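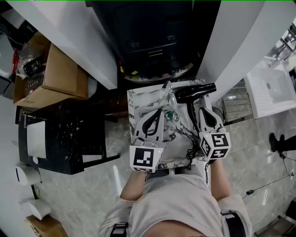

I moved to Hawthorne in 2003 and it took me years to get the hang of which office looks after what. The town has 2504 people in it by the last count and covers a fair bit more ground than you'd think, because the boundary goes right out past the quarry. So these are my tips for keeping council paperwork in order at home.

First, find out which district you're in. Plollau and Wukmont share a postcode but they're separate for bins, rates and planning, and I once sent a whole fence application to the wrong one (six weeks gone!). Your rates bill has the district printed at the top - copy it onto a card and stick it inside a kitchen cupboard door.

Keep a big paper map. I've got the 2315 sheet pinned up in the hall with our boundary gone over in red felt tip, and I use it far more than the one on my phone. If yours is curling at the corners, press it overnight under some heavy books.

Don't mix census letters in with the ordinary post. I have a plastic wallet for those and another for anything about elections, and both live in the drawer with the takeaway menus.

If you're out towards Clomik you're unincorporated, so there's no town hall to ring. Go straight to the county, and ring early, the queue is dreadful after lunch. Have your plot number ready before you dial.

Bills get updated in March, so that's when I change the card in the cupboard and throw the old one out.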